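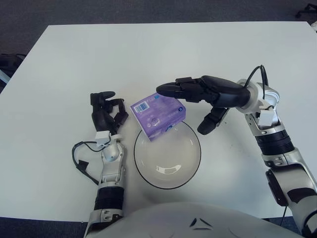

White bowl with black rim, box resting on top

Enamel or ceramic? Black rim on a shallow white bowl, and is it safe to keep using

Asked by Shuk-fan Liu
Tags: tableware, enamel, identification, care

I have a set of shallow round bowls, white with a thin black rim, that came with a furnished apartment. One is in the photo. There is no maker's mark on the base of any of them. I need to know whether they are enamel on steel or glazed ceramic before I put them in the oven or the microwave. The rim feels slightly raised compared with the rest of the surface. One bowl in the set, not the one shown, has a chip on the rim 5 mm long, and the exposed material is dark gray.

Weight does not help me much because I have nothing similar to compare with. I have been washing them by hand. Questions:

1. What is a reliable test at home?
2. Can the chipped one still be used for food?

Answer from Tatsuya Aoki (accepted, score 40)

Use a magnet. Any refrigerator magnet will do. Hold it to the base, then to the wall. If it grips in both places the bowl is enameled steel. If it does not grip at all, you most likely have ceramic, glass or melamine, and you have to separate those by other means.

Second check: tap the wall with a fingernail while holding the bowl by the base. Steel gives a thin metallic ring. Ceramic gives a shorter, higher note. Melamine gives a dull click and feels closer to room temperature in the hand.

The contrasting rim is common on enamelware, where the edge gets its own coat, but plenty of ceramic is glazed to look the same, so the rim alone proves nothing. I could not tell from the photo either. Your dark gray chip does point to steel. Most ceramic bodies are white, cream or red-brown when broken, although dark stoneware exists.

If it is steel: oven yes, microwave no. Avoid sudden temperature changes, as the coating and the metal expand at different rates. If it is unmarked ceramic, I would keep it out of the oven.

On the chip: a rim chip is where the mouth and the spoon go, and the edges keep shedding small flakes of glass. I would retire that bowl from food. It is fine for keys or screws.

Answer from Trinidad Bustamante (score 5)

Agree with the magnet. Do not sand the chip and paint over it. I did that with a hardware store enamel from Fanora and it peeled at the second wash - the paint was never rated for food contact anyway.

Answer from Chak-lun Fu (score 0)

Mine look the same and I microwave them all the time. No problems so far.

Comment from Tatsuya Aoki: Then yours are probably ceramic. Check with a magnet.

Comment from Shuk-fan Liu, 31st January: Magnet sticks on base and wall, all bowls. Chipped one is out of the kitchen.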